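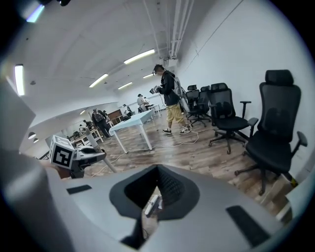
Room and furniture

What furniture comes with the Long Room?

The hire price covers the black mesh office chairs, the white tables and the round tables. The chairs aren't all the same size. The ones with the tall headrest and padded arms take up more floor than you would think, so allow for that if you are planning rows. We have 20 mesh chairs altogether. If you need more than that, stacking chairs can be brought up from the store at Nanwood for a small charge.

Can we move things around?

Yes. You can put the tables and chairs wherever suits you, as long as the doors at both ends stay clear. Roll the chairs, lift the tables. The table legs are thin and will bend if a loaded table is pushed sideways, and we have had to replace two that way since August.

Please don't take the chairs down the steps. If you want seating on the lower level, ask for the stacking ones.

Do we have to put it all back as it was?

No. We would like the chairs along the right-hand wall as you face the far end, and the tables left standing with nothing on them. The exact spots don't matter. If you have folded a table, lean it against the back wall near the cabinet and leave it there.

How many people does the room hold?

Up to 99 standing. For seated events it depends on the layout, and Idalina Calado in the office can tell you what has worked for other groups. Send her a rough sketch with your booking form if you can.

Is the floor suitable for dancing or exercise?

Soft dancing and stretching are fine. Outdoor shoes are allowed, but not football studs or metal heels. Mats can be laid straight on the floor. Tape is a problem, as the brown parcel kind lifts the finish. Use the low-tack floor tape from the office, which is free, and peel it up the same day.

What are the lights like?

Long tubes across the ceiling, plus the round lamps low on the left wall. The tubes are on one switch by the entrance and the wall lamps are on another. There is no dimmer. Groups who want a softer room in the evening generally bring table lamps.

Where are the sockets?

Along both long walls, and two on the back wall. There are none in the middle of the floor. If you have to run a lead across, please use the rubber cable covers from the cupboard by the entrance. Leads longer than ten metres must be fully unwound before use.

Tables and cloths

Are tablecloths included?

For the round tables, yes. They are beige with a small tan dot and come washed. The white tables are let without cloths, and most people leave them bare. If you want them covered, Abreu hires out plain white cloths and will deliver here, or you can bring your own.

May we leave the cloths on at the end?

Please do. We check them ourselves and wash them when they need it. A cloth that has had wine, wax or paint on it should go in the basket under the sink with a note saying what was spilt. Don't try to wash it here – the hot tap sets the stain.

Can we pin or clip things to the cloths?

Clips, yes. There is a box of them in the top drawer of the cabinet. No pins.

Can we use the round tables for craft work or paint?

Yes, with something over the cloth. A roll of clear plastic sheeting is kept behind the cabinet and you can cut off what you need. Scalpels and craft knives need a proper cutting mat, which we do not supply.

Can food be served in the room?

Cold food and hot drinks are fine on any of the tables. Hot dishes need a heatproof stand underneath. There is no cooking in the Long Room itself, but the small kitchen downstairs can be added to your booking.

Where do coats and bags go?

We have a coat stand on wheels, which is kept in the entrance and can be brought in. Bags can go under the tables. Light things may be hung over the railing, but not on the half nearest the stairs, where people need a handhold. 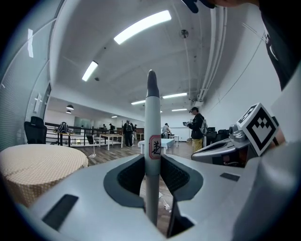

Jaanus Rätsep: We had four of the round tables out in the summer and the cloths kept sliding every time a chair went past. In the end we put the clips on at three points, under the rim where you don't see them, and it was fine after that. Might be worth adding to this page. Also, the armrests on the mesh chairs don't go under the round tables, so people end up sitting a bit far back.

Thank you, we have put a card about the clips in the drawer. The armrests can be lowered on most of the chairs, using the button on the outside of each arm. At the lowest setting some will go under and some won't. For a sit-down meal at the round tables we would suggest the stacking chairs, which have no arms.

Bookings and getting in

When can we start setting up?

At the time your booking begins, and not before. Allow half an hour for a simple layout. If you are coming with a van, add more, as the loading bay is shared with Lellance next door and you may have to wait your turn.

Can somebody help us set up?

Cristóbal Retamal is in the building on weekdays and can help with the heavier tables if he is asked in advance. At weekends you will need your own people.

How much notice do you need if we cancel?

21 days for a full refund. After that we keep the deposit, unless another group takes the slot. Changes to the furniture list can be made until noon the day before.

Something is broken. Who do we tell?

Ring extension 2808 from the phone by the entrance, or leave a note in the red book underneath it. Please say which chair or table it was. A wobbly castor or a loose armrest is worth reporting even if the chair still works. Put the chair to one side, with a strip of floor tape across the seat.

We left something behind

Small items are kept in the office for a month. Larger things go to the store at Nanwood, and Catarina Veloso can arrange a time for you to pick them up. Food is thrown away the same evening.

Can we store our own tables or boxes between sessions?

One shelf per regular group, in the cupboard by the entrance, labelled with the group's name. There isn't space for tables.

Page last changed Oct 21, 2024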